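Tullwood open day: I went for the robots and stayed for the planner

I almost didn't go. The Tullwood lab is at the far end of the bus line, the open day was on May 11, 2026, and I'd already promised myself a quiet afternoon with a broken dishwasher pump. But my friend Noelia Campos had a spare spot on the 1 o'clock tour, and she knows I can't say no to anybody's motion planner, so off we went.

First thing, the name tags. They'd spelled mine with an extra L and I wore it all day. Second thing, the coffee was good! Real cups, too.

Our guide was Montserrat Sotomayor, who runs the software side, and she skipped the usual slideshow and took us straight to the desks. I loved this. Most lab tours park you behind a rope in front of an arm that waves at you. We got to stand behind people's chairs and look at their screens (the people in the chairs were very patient about it).

The group works on two-armed kitchen tasks, and nearly everything gets tried in simulation before it goes anywhere near hardware. Their tool for building the kitchens is called Brosura. You write a short text file that says what kind of counter you want, what's in the sink, what's lying around, and it shuffles the layout for you every time you reset. Abilio Arroyo showed us the reset button and then couldn't stop pressing it. I'd have been the same. He had 1773 saved layouts on his machine, and he told us the ones he keeps going back to are the ones the planner hates.

Sinks, mostly. The planner hates sinks. I'd never thought about it, but a sink is a box with walls, and a gripper that wants something off the bottom has to come in over the rim, bend down past the side, and get its fingers around the thing without the wrist bumping the wall. Add a faucet up in the airspace the other arm would like to use and it gets tight fast. Abilio turned on the collision shapes for us, so every object got a see-through shell, and you could see how little room was left between them. I asked why they don't just shrink the shells. He laughed and said they'd tried that in September, and the planner got very brave.

Over at the next desk Carmela Llorente was working on perception. Her part takes the simulated camera view and guesses where each object is and which way it's facing. Plain round things are easy to find and annoying to orient. A can with something sticking out of one side is better, she said, if the camera happens to see that side. White plates on pale surfaces are her least favorite thing in the world. She had a plot of the error per object and the plate was way up at the top, all by itself, looking guilty.

The bit I'll be stealing for my own work is the log viewer, Fleltholm. Every run gets saved with the plan, the joint commands and the object guesses on one timeline, and you can scrub back and forth through it. Noelia found a spot where the left arm sat and dithered for 3 seconds, and we zoomed in to see the planner swapping between two paths of nearly equal cost, back and forth, back and forth. Montserrat wrote it down on her hand. I don't know if that counts as a bug report.

A few gripes. The room was warm, 29 of us were squeezed into a space meant for a lot fewer, and I couldn't hear the questions from the back. The hardware demo was moved up and our group missed it, which stung a bit. And I wish there'd been a handout with the file format on it, because I scribbled mine down wrong.

They say the next open day will have a sign-up sheet for trying Brosura yourself. Noelia has already asked for two places. I still haven't fixed the pump.

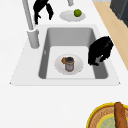
One of the sink layouts in simulation, with a gripper reaching in over the right rim.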